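Speaker notes: Keeping a sourdough starter through a busy week
Community room, Hostumley Library, Monday, 7 p.m.

Slide 1. Title
Welcome people in, wait for the door to close. Mention the restrooms and the handout by the coffee. The talk runs 40 minutes with questions after. Ask for a show of hands: who has a starter going now, who had one and lost it, who has never tried. Adjust the pace from there. If most hands go up for the first group, skip the second half of slide 3.

Slide 2. Where I'm coming from
I ran the bread side of a small bakery in Prullilholm before I moved here. We baked up to 198 loaves on a Saturday and fed the starter twice a day on a schedule. At home I bake once a week, sometimes less. Most of what I did at work was wrong for a home kitchen, and it took me a couple of years to stop doing it. Tonight is about the home version.

Slide 3. What a starter is
Flour, water, wild yeast, and lactic acid bacteria. The yeast makes the gas. The bacteria make most of the sour taste. Both live on the flour, and when the flour runs out they slow down and the mix turns sharp and thin.
Say clearly: a slow starter is usually hungry or cold. It is rarely dead.
Gray liquid on top can be poured off or stirred in. Pink or orange streaks, or fuzzy mold, mean throw it out and start over. Repeat that part.

Slide 4. How much to keep
Show the two jars. The big one is what I used to keep. The small one holds 60 grams, and that is all I keep now.
A large starter needs a large feeding, and then there is a large amount to throw away. The night before baking, build up only what the recipe needs, plus a spoonful to go back in the jar.
Someone will ask about discard pancakes. They're fine. Recipe is on the back of the handout.

Slide 5. Feeding
Equal weights of starter, flour, and water is the easy ratio to remember. In summer I go to one part starter, three parts flour, three parts water, so it doesn't peak while I'm asleep.
Use a scale. A cup of flour can vary a lot depending on who scoops it.
Tap water is fine in most towns. If yours smells strongly of chlorine, leave a pitcher out overnight — this won't help if your town uses chloramine, so check with the water department.

Slide 6. The fridge
This is the main slide. Slow down.
Feed it, leave it on the counter for an hour or two, then put it in the fridge with the lid loose. It will keep a week without attention, and two weeks is usually all right. Take it out the day before baking and feed it twice.
I write the last feeding on masking tape on the jar. I've tried apps and went back to the tape.

Slide 7. A one-week plan
Read it off the slide, then leave it up while people copy it down.
Thursday evening: jar out, first feeding.
Friday morning: second feeding. Friday evening: mix the dough, fold it a few times, shape it, into the fridge overnight.
Saturday morning: score and bake.
The dough for one loaf is 1,000 grams of flour and water and salt all together, near enough. With less than that the loaf bakes faster, so start checking early.

Slide 8. Scoring and cooling

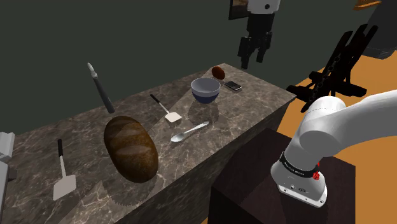 Slide 8: Crusty loaf with diagonal scoring, on a marble counter (computer rendering).

Points to make:
Score cold dough, straight from the fridge. It holds its shape and the blade doesn't drag.
Several shallow diagonal cuts work on an oval loaf. One long cut gives a bigger ear but is harder to get right. Either way, commit to the stroke.
Let it cool on a rack for at least an hour before slicing. The crumb is still setting and will turn gummy under the knife. Rye needs longer, preferably until the next day.

Slide 9. If it goes wrong
Flat loaf, sour smell: the dough went too long. Shorten the time on the counter before it goes in the fridge.
Dense loaf, pale crust: too short, or the starter wasn't ready. It should at least double after a feeding.
Burned bottom: put a baking sheet on the rack below the pot.
Don't change more than one thing per bake. Keep a notebook.

Slide 10. Questions
Likely ones: whole wheat starters (yes, they move faster), gluten-free starters (possible, but a separate talk), freezing (works sometimes — dry some on parchment as a backup as well).
Small tubs of starter are on the side table, with feeding instructions on the lids. One per household until everybody has had a chance.
Room has to be cleared by 8:30. Chairs go back against the wall.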